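Force limits for laundry tasks, what do you use?

kikivine_tosin
Sunday, 16:40
We are writing the house rules for our two-arm unit at Kikivine. For closing the washer door I have put a limit of 75 N on each gripper. My colleague Ikechukwu Adebisi wants 200 for everything, so there is only one number to remember. What is good practice?

Urquhart_lab
One number is easy to remember and wrong for half of the tasks. We keep a limit per task, printed on the wall.

rillora22
I disagree. Our operators never read the wall. One low limit, and if the door does not close, a human closes it.

Urquhart_lab
Then your log is full of stops. We had 430 in January.

rillora22
Better a stop than a broken hinge. Also, who checks the floor before the run? Cables should be out of the path, this is in our rules and it is the one people skip.

kikivine_tosin
Thank you both. I will keep 75 for the door and write a lower one for the clothes. The floor check goes in as rule 2, before the arms get power - I had it near the end, after the basket position.
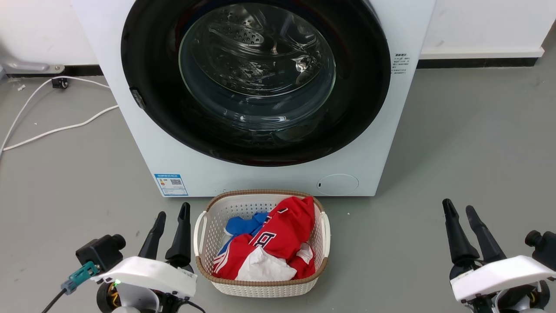
The basket rule I am still not sure of. Now it says directly in front of the door, but then the door has no room to open. Maybe to one side is better?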